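I caught Macario Villalobos at the end of his shift at Wollcombe, where he's been clearing tables since the place opened. These days he mostly trains the robots that do it, first in simulated dining rooms on a screen.

"I figured I'd be out the door," he told me, laughing. "Then they asked who knew how to clear a table for 40!"
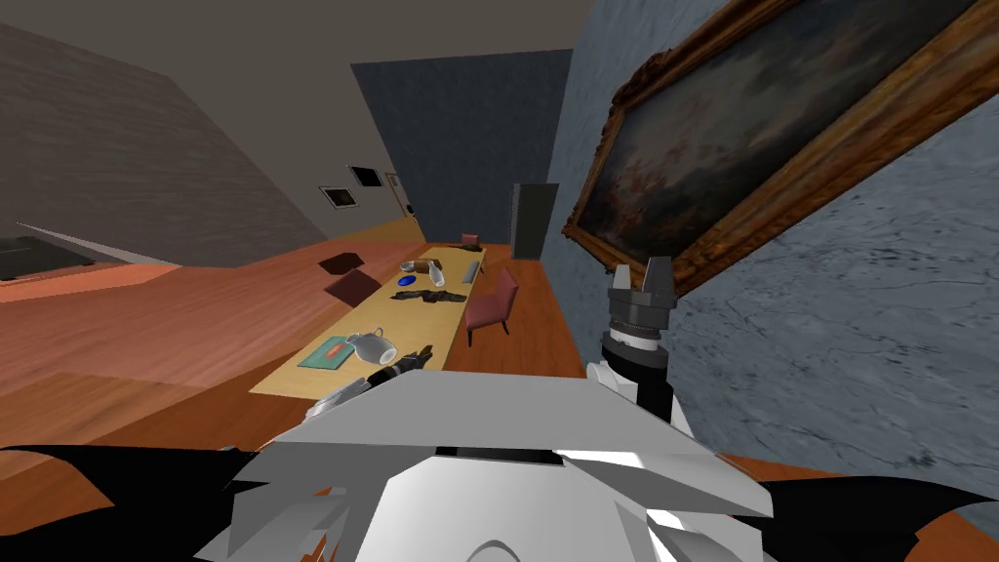

A simulated dining room, with the teapot on its side by the robot's left gripper.

The practice rooms come from Nerlow, and he's been through 1194 runs (he keeps a list!). His back hurts less, he says, but he misses the noise. Two of his old crew moved over to the screens with him, and two went back to the kitchen.

"I get home less tired and more grumpy," he said. "My wife would take the tired."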